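Manju Gautam
9 April 2021

1/ Right, kettle's on, thread time. Can a machine do the boring jobs in your kitchen yet? I've spent far too many evenings on this and I have opinions, most of them cheerful.

2/ Background for new followers: I used to run the prep section in a hotel kitchen and now I write software for a small bakery supplier. So I care about two things, chopping and whether the code falls over. Household robots are where those meet and I can't leave them alone.

3/ The usual answer is "we've already got them, it's called a dishwasher". Fair! A dishwasher is brilliant. It's also a box where you do all the fiddly bits yourself: scrape, sort, stack, tip the water off the mug bottoms, unload. The machine does the one part that needs no judgement.

4/ Same with the floor-cleaning pucks. Ours is called Šťastný (Czech for happy, my partner's choice) and he's lovely and he cannot cope with a sock. He does the hallway very well. He has never once picked anything up.

5/ Picking things up is the whole game. Think about what your hands did between waking up and the first cup of tea. Lid off, spoon out, bag folded over, fridge nudged shut with a hip. You didn't plan any of it.

6/ On the shop floor it's further along than at home, and for dull reasons. The bakery line at Zorkadska, where we supply flour, has an arm that moves trays from a rack to a belt. 2,000 trays a shift. It's wonderful to watch, I stood there like a kid at a level crossing.

7/ But every tray is the same tray. The rack is bolted down. If somebody leaves a cloth on the belt the whole thing stops and a light goes on, and a person walks over and takes the cloth away. That person also does the finishing, the boxing and the odd-shaped loaves.

8/ I asked the shift lead there what she'd hand over next if she could. I was expecting boxing. She said wiping down! Corners, crumbs, a bit of dough that's gone hard on a hinge. She'd give it up tomorrow and she reckons it'll be the last thing to go.

9/ Which fits with what I see people trying in simulation. You build a kitchen inside the computer, put a robot in it and let it have a go at a chore, over and over, with no plates to sweep up afterwards. I LOVE this stuff. You can mess up dinner all night and it costs you some electricity.

10/ The kitchens have got so much better too. When I first looked, you'd get a grey slab with a cube on it and the cube was "food". Now there's clutter. Clutter is the good bit! My own worktop has never been clear in its life.

11/ Take a rendered worktop like the one below. Big pot, two black robot hands, a bit of something yellow on a chopping board, a cardboard box up in the corner. I look at that and my prep-cook brain starts writing the job list straight away.
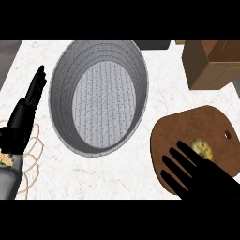

12/ Job one, the yellow lump. Potato? Cauliflower? Little squash? I've zoomed in and I still wouldn't swear to it. For moving it to a pot it doesn't matter much. For cooking it matters a lot, and a person would settle it with one squeeze.

13/ Job two, getting it in the pot. Lumpy things roll. You and I cup a hand round the far side without thinking, or lift the whole board and tip it. Tipping is the proper cook's way and I'd be so pleased to see a robot choose it.

14/ Job three, don't knock anything on the way. There's a container with what looks like chopped salad right under the left wrist. In my old kitchen, the elbow did more damage than the knife ever did. Ask anyone who's sent a tub of coleslaw down the side of a fridge.

15/ And then the pot itself. Big, empty, easy to aim for. Lovely. Now fill it with water and put it on the hob, and the easy target becomes the thing you must not bump. Same pot!

16/ So, my scorecard for April, feel free to shout at me.
Moving one solid thing from here to there: yes, more and more.
Stirring: yes, if the pot stays put.
Peeling: sort of, slowly, with a lot of spud lost.
Folding a fitted sheet: I can't do this either.
Clearing up after tea with two children in the room: no.

17/ Someone will bring up speed, so. I timed myself clearing our board, pot and worktop last night: 27 seconds. I'd happily give a robot 7 minutes for the same job if I could be in another room with my feet up. Slow is fine at home. Slow on a bakery line is a queue.

18/ What I'd want before I let one near my hob: it stops when I say stop, it knows when it's dropped something, and it asks if it isn't sure. That last one is what I used to want from new starters as well. The ones who asked were always the ones I kept.

19/ A few of you asked about Fleverik, the little planning tool I've been building at weekends. It turns "clear the worktop" into a list of smaller steps. It's rough, it once put "dry the pot" before "wash the pot", and I'm having a great time with it. Hoping to have something to share in July.

20/ If you work somewhere with an arm on the line, tell me which job you'd give it next and which one you'd keep for yourself. I'm keeping onions. I like doing onions.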